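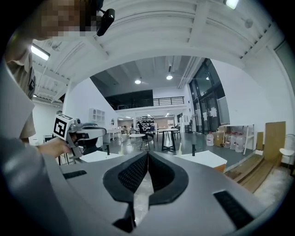
Most people buying a used car spend their time on the engine and the price, and the sales manager at Dunleavy in Ullbridge wishes they would start with the paint. She has been selling cars since she was in college and she still gets excited about a clean door edge. "Light is everything," she told me before I had even taken my coat off. "You want a pale floor and a white ceiling, like in the photo at the top of this page. A pale floor throws light up under the sills, and a white ceiling gives you a nice even reflection on the roof and hood. Then you walk along the side slowly and look for where the reflection goes wavy." On a dark lot in December, she says, almost any car looks good, and she would rather you came back in the morning.

I had gone to Ullbridge to ask about test drives, which I have always been terrible at. I drive around the block, say the seats are comfy, and hand back the keys. She laughed at that for a while. Apparently it's what nearly everyone does, and at Dunleavy they have changed the whole routine to stop it from happening.

"We do 30 minutes, and we stay out of your way," she said. "You pick the route. If you have a steep driveway at home, go drive up your driveway! If you have a car seat, bring the car seat and put it in. I have had people find out in our parking lot that the stroller doesn't fit, and I'm thrilled for them, because they found out before they signed anything."

The salesperson rides along only if you ask. That was her idea, and it took some arguing. The older staff felt that the drive was when you sold the car, talking the customer through the heated seats and the cruise control while they were enjoying themselves. She thinks it's when the customer should be listening to the car. Radio off, fan off, windows up for a while and then windows down next to a wall, so that the sound bounces back. "You'd be amazed what you hear next to a wall," she said. "A wheel bearing sounds like somebody humming."

Her own favorite at the moment is the Vollska Alon, the small wagon, and she talked about it the way some people talk about their dogs. She owns one herself and has no plans to trade it in. What she likes is the plain stuff – knobs you can turn with gloves on, a tailgate that opens low, a back seat that folds flat without taking the headrests off. She was just as ready to tell me what's wrong with it. The cup holders are too shallow, the clock is hard to set, and the rear wiper leaves a strip right where you want to see. 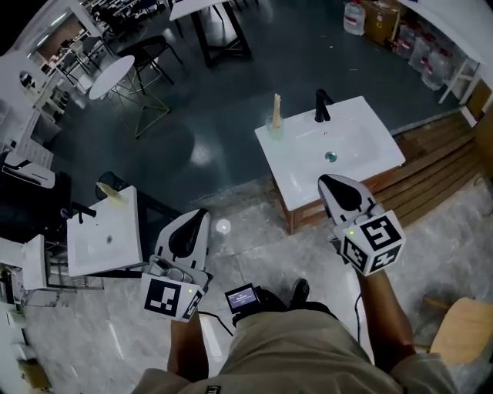
"I tell everybody about the wiper," she said. "They're going to find it the first time it rains, so they may as well hear it from me. And then when I say the heater is great, they believe me."

We got on to money after that, and I asked her about add-ons, which is the part of buying a car that makes me want to lie down. She pulled out a blank order sheet and went through it line by line. The paint protection package is $700. Floor mats, mud flaps and a cargo liner together come to $200. "If you park outside under trees, okay, let's talk about the paint package. If you have a garage and you like washing your car on a Saturday, keep your money. The mats I would get. Everybody in this town has wet boots."

Since May the sheet has been printed with every add-on left blank, so a customer has to ask for one before it goes on. Before that they came already checked, and you had to ask for them to be taken off. She says the numbers dipped and then came back, and the conversations got a lot more pleasant. One couple came in braced for a fight, with notes, and went home a little let down that they hadn't needed them.

I asked what she would tell somebody walking into any dealership, theirs or another one. She thought about it and got up to close the door, as a car was being moved outside.

"Say what you do in a week," she said. "Don't come in and say you want a wagon or you want all-wheel drive. Tell me you take your mom to the doctor and her knees are bad. Tell me you've got a big dog and he throws up on curves. I can do something with that! That tells me seat height, that tells me what kind of carpet."

She also suggests bringing whoever else will be driving, even if they say they don't care. They care once they are behind the wheel and can't see over the dash.

She walked me out through the lot and made me crouch down and look along the side of a blue sedan, and yes, there was a wave in the rear door. I would never have seen it. She had already written it on the card in the window.

15 Dec 2014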